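Nason Cell News: setting up the wrist view on cell 4
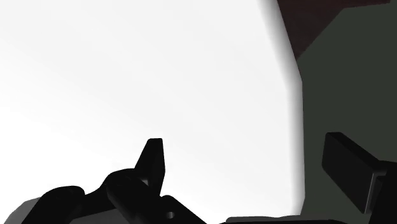 We are now in the second week with cell 4, and most of our time went to the simulated copy of it. Araba Bawa wanted the wrist view in the Trudari model to agree with the real gripper before anybody changes the grasp program again. This was a good decision, I think, but it was slow work.

The first problem was the finger opening. The model used 606 steps for fully open and the controller on the real cell used 627, so every grasp in simulation began a little too narrow. Kekeli Bonsu corrected the value in the setup file and also moved the old copy to the Okoth folder, where it can not be loaded by mistake. Please do not bring it back.

The second problem was the camera mount. After the pad change in February the mount was put back at a slightly different angle, and the model was never updated. We measured it again with the arm parked and entered the new angle by hand -- it took more than five tries.

If you look after this cell, please do these things at the start of the week:

Open the gripper fully and compare the value with the setup file.
Check the finger screws with the small key, not the long one.
Save one wrist view from the model and one from the cell, at the same arm position.
Write both results in the Droseo log, also when there is no difference.

The lighting in the model is still too strong. Kekeli will work on this next, and the grasp program stays locked until he is finished.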